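ペット用品評価法 配布資料 第4回
循環式給水器の評価手順
担当 Jin-sol Tak
9月12日配布

4.0 今回の範囲

前回の給餌器(計量誤差と詰まり)に続き、猫および小型犬用の循環式給水器を扱う。対象はポンプで水を汲み上げ、フィルターを通して受け皿に戻す形式のもので、ボトル逆さ置き式と水道直結式は含めない。動物の嗜好性試験は第7回に回し、今回は動物を使わずに済む測定項目だけを取り上げる。

実習で使う機種は次の3台である。
Kirnadby 樹脂製、上面が平らな落水型
Garnico ステンレス製受け皿、樹脂タンク、蛇口型
Pundine 陶器製、湧き出し型

記録用紙では機種名を略さずに書くこと。前年度の用紙には「K」「G」とだけ書かれたものがあり、試料番号の記号と区別がつかなくなった。

4.1 用語

公称容量 外箱または説明書に書かれた容量。
有効容量 満水線からポンプが空気を吸い始めるまでに減った水の量。
残水量 ポンプが空気を吸い始めた時点でタンクに残っている水の量。
循環流量 単位時間に吐出口を通る水の量。単位はmL/minで統一する。
更新時間 満水時の水量を循環流量で割った値。フィルターを水が一巡する時間の目安として使う。
水位低下 蒸発、飲水、飛散を合わせた減少分。動物を使わない場合は蒸発と飛散だけになる。

有効容量と公称容量の差は利用者の不満につながりやすい項目である。満水線まで入れても、ポンプの吸込口が底面より高い位置にあれば、その下の水は循環しない。説明書の「最大で何日間」という表示は多くの場合公称容量から計算されており、有効容量で計算し直すと短くなる。

4.2 有効容量の測定

手順
1. 本体を分解し、水洗いして拭き取る。フィルターは新品を使い、説明書どおりに浸漬と水洗いをする。
2. 空の本体をフィルター込みで秤量し、W0とする。
3. 満水線まで水を入れ、ポンプを運転して5分置く。フィルターが水を含んで水位が下がるので、満水線まで足す。
4. 電源を切り、秤量してW1とする。
5. 再び運転し、受け皿からシリンジで水を抜いていく。ポンプ音が変わるか、吐出が断続的になった時点で電源を切る。
6. 秤量してW2とする。

有効容量はW1−W2、残水量はW2−W0で求める。1gを1mLとして扱ってよい。電源コードの重さは秤の読みに影響するので、コードは毎回同じ位置で台の外に出し、スタンドで支える。充電式の機種ではケーブルを外して測る。

手順5の終点は測定者によってずれる。落水型では音の変化が先に現れ、湧き出し型では水面の盛り上がりが先に消える。どちらを終点にしたかを用紙の備考欄に書く。両方を記録しておけば後で揃えられるので、迷った場合は二つの重さを残しておく。

4.3 循環流量の測定

吐出口の下にメスシリンダーを差し込める蛇口型では、直接受けて時間を計る。落水型と湧き出し型では吐出口に柔らかいチューブをかぶせ、できるだけ同じ高さで受ける。チューブの先を吐出口より下げるとサイホンが働き、流量を過大に見積もる。上げれば揚程が増え、逆に小さく出る。

計算例
Garnicoを弱運転にし、44秒間で163mLを受けた場合
163÷44×60=222mL/min(小数点以下四捨五入)

1回の測定では値が安定しないので、同じ水位で3回測り、中央値を採る。測るあいだにタンクの水が減って水位が変わるため、受けた水は毎回タンクへ戻す。

水位による流量の変化も見ておく。満水、有効容量の半分、終点直前の3点で測り、横軸に残りの水量、縦軸に流量を取る。小型ポンプでは水位が下がるにつれて揚程が増えるので、右上がりの曲線になるのが普通である。途中で折れ曲がる場合は、フィルターの上端が水面から出て水の通り道が変わった可能性を疑う。

更新時間は次の式による。
更新時間(min)=満水時の水量(mL)÷循環流量(mL/min)

更新時間が短いほど浄化能力が高いとは言えない。フィルターの周囲に隙間があれば水はそこを迂回する。迂回の有無は食用色素を一滴落とせば目視できるが、色素は活性炭に吸着されるので、炭を抜いた空の枠で行う。

4.4 騒音

測定位置は本体正面から水平距離1m、床からの高さは受け皿の縁に合わせる。騒音計はA特性、時間重み付けはSlowとする。

まず本体を止めた状態で暗騒音を測る。実習室の夜間の暗騒音は26dBで、これは空調を切った値である。空調が入っているときの測定値は使わない。運転音と暗騒音の差が10dB以上あれば補正は不要、3dB未満なら測定不成立とし、その間はエネルギー差で補正する。

L=10 log10(10^(L1/10)−10^(L0/10))
L1 運転時の読み
L0 暗騒音

運転音には性質の異なる成分が混じる。ポンプの振動が棚板に伝わる低い音、落水の音、空気を噛んだときの断続音である。合計の値が同じでも利用者の受け取り方は違う。棚板の上、タイルの上、厚さ5mmのゴムシートの上の三条件で測り、置き場所による差を欄外に記す。陶器製のPundineは本体が重いため、床材の影響が小さく出やすいと予想される。予想と違った場合は、ポンプの吸盤が底面に密着しているか確認してから再測定する。

4.5 蒸発と飛散

本体を浅いトレーに載せ、トレーごと秤に置いて連続運転する。運転時間は88時間とし、開始時と終了時の質量差を求める。途中の補水はしない。終了後、本体をトレーから外し、トレーに残った水を秤量済みの紙で拭き取って重さの増えた分を飛散分とする。トレー上の水も蒸発するため、この飛散分は下限値である。

対照として、同じ口径の容器に同じ高さまで水を入れ、隣に置く。循環させない水面からの蒸発量が分かれば、循環によって増えた分を引き算で出せる。温度と湿度は1時間ごとに自動記録する。1月に同じ試験をした班では暖房による乾燥で蒸発量が大きくなり、今の季節の値とは比べられなかった。季節をまたいだ比較には、必ず対照との比を使うこと。

4.6 分解と清掃

評価の対象は次の5項目とする。
a 工具なしで分解できるか
b 分解した部品の数
c ブラシの届かない凹部の有無
d 羽根車を取り外せるか
e 組み立てを誤ったまま運転できてしまうか

aからdは説明書を読んだ評価者が行う。eは、説明書を読んでいない者に分解済みの部品を渡して組み立てさせ、記録する。フィルターの裏表が逆でも運転できる機種、パッキンを忘れても見た目では分からない機種は、その旨を報告書に明記する。

清掃時間は、電源を抜いた時点から、再び満水にして運転を始めた時点までとする。乾燥にかかる時間は含めない。分解の動作と洗浄の動作を分けて計ると、機種差がどこから生じたか説明しやすい。時計係は作業者と別にする。

凹部の洗い残しは、薄く溶いた片栗粉を部品に塗って乾かし、通常の洗浄をした後にヨウ素液を垂らして確認する。青紫色が残った箇所を部品図に書き込む。ヨウ素液は樹脂に色が移ることがあるので、この試験に使った部品は他の測定に戻さない。
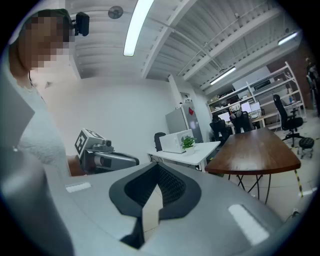

部品図は各班で一枚を共用し、測定者ごとに線の色を変える。三人とも同じ箇所に印を付けたなら、洗い方の個人差では説明しにくく、形状に原因があると見てよい。一人だけが印を付けた箇所は、再度同じ手順で塗布からやり直す。

4.7 ぬめりの評価について

連続運転した給水器の内壁には微生物の膜ができる。定量には拭き取り検査を用いるが、今回の設備では細菌数までは求めず、ATP測定の相対値で比べるにとどめる。拭き取り面積は一定とし、受け皿、タンク内壁の水際、ポンプ外面の三か所を取る。曲面では型紙を当てて面積を揃える。

注意点として、材質による拭き取り効率の違いがある。釉薬のかかった陶器とステンレスは綿棒で回収しやすく、細かい傷の入った樹脂では回収率が落ちる。読みが低いことを清潔さの証拠とみなすと、傷んだ樹脂ほど良い評価になりかねない。新品の部品に既知量の試料を塗って回収率を出しておき、報告書に併記する。

4.8 安全に関する項目

低電圧のアダプターを介した機種が大半であるが、次の点を確認する。

空運転 水のない状態でポンプを動かし、停止機構が働くまでの時間を計る。停止機構のない機種では表面温度を監視し、説明書の許容範囲を超える前に切る。
コード 噛み付きを想定し、被覆の上からペンチで一定の力を加えて断線と露出の有無を見る。通電したままでは行わない。
転倒 受け皿の縁に水平方向の力をかけ、本体が傾き始める力をばね秤で読む。満水時と終点時の2条件とする。
小部品 フィルター枠、吸盤、注水口の栓について、外れる力を測る。

転倒試験では水がこぼれるので、アダプターとコンセントは作業台より高い位置に置く。

4.9 報告書の書き方

比較表の列は機種、行は測定項目とする。単位は行見出しに入れ、各欄には数値だけを書く。測定不成立は空欄にせず「不成立」と書き、理由を脚注に付ける。総合点は出さない。騒音を重く見る利用者と清掃のしやすさを重く見る利用者では順位が変わるので、重み付けは読者に任せる。

有効数字は秤と計時の分解能から決める。手押しの計時では開始と終了にそれぞれ反応の遅れが入るため、流量を小数点以下まで書いても意味がない。計算例で整数に丸めたのもこのためである。

メーカーの表示値を引く場合は、外箱、説明書、ウェブサイトのどれから取ったかを区別する。三者が食い違う場合はすべて載せる。

課題

1 Kirnadbyの有効容量を測定し、公称容量に対する割合を求めよ。終点の判定方法を明記すること。

2 計算例の流量を用い、満水時の水量が自班の測定値である場合の更新時間を求めよ。

3 運転時の読みが31dB、暗騒音が26dBのとき、補正後の騒音レベルを求めよ。補正が必要な理由も述べること。

4 4.5の試験で、トレーを使わず本体だけを秤に載せた場合、飛散分の扱いがどう変わるか。

5 4.6のeについて、誤組立を防ぐ形状の変更を一つ提案し、部品図に描け。金型の分割方向を考慮すること。

提出は次回の開始時。用紙の左上を綴じ、班番号を表紙に書く。

参考
Noh「小型水中ポンプの揚程と流量」講義用プリント、第2章の図のみ参照。流量曲線の読み方は同じだが、縦軸と横軸が本資料と入れ替わっている。

次回はフィルター材の比較を行う。使用済みのフィルターを持参する場合は、密閉袋に入れ、使用日数と水道水かどうかを袋に書いておくこと。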